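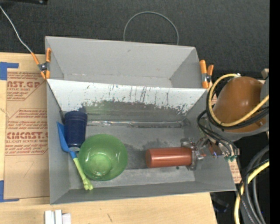 Graue Kiste, große Versprechen: Burum testet Sortierboxen für Kitas

Burum. Seit Donnerstag, 7. Mai 2020, stehen sie in den Gruppenräumen: graue, oben offene Kisten mit zwei Fächern, einem schmalen und einem breiten. Der Anbieter Sultulus nennt das Ganze ein "Ordnungssystem für kleine Hände" und verspricht, dass Kinder ihr Spielzeug damit schneller und mit weniger Hilfe wegräumen. Ob das stimmt, soll ein Probelauf bis Juli zeigen. Zweifel sind erlaubt.

48 Kisten hat die Stadt für die Erprobung geliehen, verteilt auf sechs Einrichtungen. Es handelt sich um gebrauchte Stücke, und das ist ihnen auch anzusehen. An der schrägen weißen Fläche zwischen den Fächern ist die untere Kante ausgefranst, darüber ziehen sich dünne dunkle Kratzer, stellenweise ist etwas abgeplatzt. Der Boden im großen Fach hat Flecken. Bei Sultulus spricht man von "normalen Gebrauchsspuren". Wie alt die Kisten sind und wo sie vorher im Einsatz waren, wollte die Firma auf Nachfrage nicht sagen.

Das Prinzip ist schnell erklärt. In das große Fach kommt alles, womit gerade gespielt wird, ein grüner Napf, ein dunkelblauer Becher, die Schaufel mit dem hellgrünen Griff. Was fertig ist und ins Regal zurück soll, wandert ins schmale Fach. So steht es jedenfalls im Begleitheft, das auf 26 Seiten erläutert, was man auch in zwei Sätzen sagen könnte.

"Die Kinder werfen alles in das große Fach, und das schmale bleibt leer", berichtet Jovita Salinas, die in der Kita Medrano eine Gruppe leitet. Eine Schublade hätte es ihrer Meinung nach auch getan. Immerhin seien die Kisten groß genug für das Sandspielzeug, und man könne von oben gleich hineinschauen. Für die Kleinsten sei die Trennung in zwei Bereiche aber schlicht zu abstrakt. Von den Kindern ihrer Gruppe hätten sechs das schmale Fach überhaupt einmal benutzt, eines davon als Garage.

Jacinto Ledesma, der das Projekt für Sultulus betreut, sieht das anders. Es brauche eine Eingewöhnung, sagt er, und die falle je nach Gruppe verschieden lang aus. In Atametti habe man mit dem gleichen Modell gute Erfahrungen gemacht, die Aufräumzeit sei dort fast um die Hälfte gesunken. Zahlen dazu, wie gemessen wurde und mit wie vielen Kindern, lagen der Redaktion bis Redaktionsschluss nicht vor. Auch eine Vergleichsgruppe mit gewöhnlichen Spielzeugkörben scheint es nicht gegeben zu haben. In Burum ist ebenfalls keine vorgesehen.

Offen bleibt außerdem die Frage der Reinigung. Laut Begleitheft genügt ein feuchtes Tuch. In der Kita Medrano hält man das für optimistisch, gerade an der Naht unterhalb der Schräge, in der sich Sand und Krümel festsetzen. Salinas nimmt dafür inzwischen eine alte Zahnbürste. Eine Anleitung zum Auseinandernehmen liegt nicht bei, Ersatzteile sind laut Anbieter "in Planung".

Die Leihe kostet die Stadt nach eigenen Angaben vorerst nichts. Was ein Kauf kosten würde, hat Sultulus noch nicht mitgeteilt. Die Einrichtungen sollen nach Ende des Probelaufs einen Fragebogen ausfüllen, den der Anbieter selbst entworfen hat. Die erste Frage lautet: "Wie sehr hat Ihnen die Sortierbox den Alltag erleichtert?" Ein Feld für "gar nicht" fehlt. Die Stadt will den Bogen vor dem Versand noch einmal prüfen.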